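Spills, cloths and a very long hallway: my visit to the Dolley open day in Plerermont

I went in thinking I knew how to wipe up a puddle, I've been doing it since I was five!

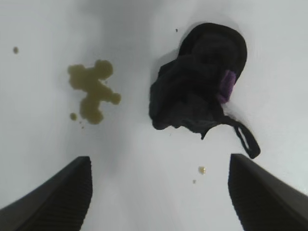
Ekrem Ertürk told us that most people go wrong in the first two seconds: they drop the cloth in the middle of the spill and push, and then they have a spill twice the size with a wet cloth in it. You start at the outside and work in, he said, and you pick the cloth up and look at it before you put it down again.

So, that was my morning in one paragraph, but you know I can't leave it there.

Dolley makes cleaning cloths. They've been doing it in the same brick building since 1896, first for railroad dining cars and hotels and now for pretty much anybody with a counter. I've driven past it more times than I can say and always figured it was storage. I took the 606 bus this time (free parking was full by nine, according to the sign, and I hate that lot anyway) and got off right at the gate. There was coffee in the lobby and a plate of those thin ginger cookies, and a rack of sample cloths in every color you can think of. I touched all of them. You would have too.

The tour goes down one long hallway with rooms off both sides. First came the weaving room, which was LOUD. They give you foam earplugs and then the guide talks anyway, so I have no idea what she told us in there. The looms were running a blue and white check, the kind my grandmother had over her oven handle, and I stood there until I got nudged along. Next door is cutting and hemming, much quieter, with big bins of offcuts that go to a place that stuffs dog beds. I asked if you could buy a bag of them. You can't. I think they get asked that a lot!

Then the spill room, the one I came for. It's a plain bright room where they try cloths out on liquids, on white surfaces so you can see what's been left behind. Cooking oil, juice, coffee, dish soap, pea soup, pickle brine (you smell that one from the hallway). Olive green stuff on white is a rotten thing to look at before lunch, but it does show up every streak, and a black cloth next to it looks very smart and very unhelpful. I've always bought dark cloths so they won't look dirty. Ekrem was polite about that. His point was that a dark cloth hides what it has picked up, so you carry on wiping with a side that's already full. He isn't against them, he just wants you to turn them over more. I have a whole drawer of black ones at home and I'm not throwing them out, but fine, I'll turn them over.

We all got a try. You get a measured splash of something and a folded cloth, and you do it your way first. My way was bad. I had oil out to the edge and onto my sleeve. Then you do it the Dolley way: fold in four, lay the edge down outside the puddle, draw it in slowly, lift, flip to a clean quarter. It took longer and I felt silly, and the surface came up a lot better. The man next to me did it perfectly both times and didn't even look pleased about it.

A few things I wrote down on the back of my ticket:

Thick liquids get scooped before they get wiped. A piece of stiff card is fine, or the edge of a spatula.

Oil wants a dry cloth first, then a damp one with a drop of soap. I have been doing damp first my whole adult life.

Don't use fabric softener on any cloth you want to soak things up with. I knew this and do it anyway.

A crumpled cloth has less of itself touching the counter than you think. Fold it!

Hang it up by the loop. A cloth left in a heap stays damp on the inside and gets that smell, and we all know that smell.

The loop business turned into a real conversation, with people comparing hooks. Seo-ah Na wanted to know why the loops always give out before the cloth does, and I was so glad somebody asked, I have three at home hanging on by a thread. The answer was that a loop sewn into the hem only has the hem to hold it, and people yank. Their newer line, Bivora, has the loop sewn into the corner with the stitching crossed over. They have a contraption that tugs on it all day long. The old loop let go at 493 pulls and the new one was still there at 2000, when they turned the thing off and went home. I can't tell you how hard the pulls are, I forgot to ask.

Washing was the last room and I'll be honest, my feet hurt by then. Rows of ordinary home machines, nothing fancy, all going at once, and a wall of cloths pegged up with the number of washes on little cards. Some of the much-washed ones felt softer than the new ones. The purple had faded on a couple and the yellow had hardly changed, which I wouldn't have guessed. One lady kept trying to smell them.

The shop at the end is small and the line was not. I bought two Bivora cloths in gray (a compromise) and a bar of Mirani soap they had by the register that smells like lemon peel. Seconds are in a basket under the window, and go there first, I got to it too late and it was all tea towels with wonky hems. I bought one of those as well.

If you want to go: wear flat shoes, and skip the nice sleeves if you plan on doing the spill room. Kids can do it too and there were stools for them. The lobby café does soup and a grilled cheese, and the soup that day was split pea, so I had the grilled cheese. They're running the tour again in December, and the desk told me it would have the dye room on it, which was closed for us. I'm already trying to talk my sister into it.

Posted 23 November 2025. All text and photos copyright the author | Contact | Back to top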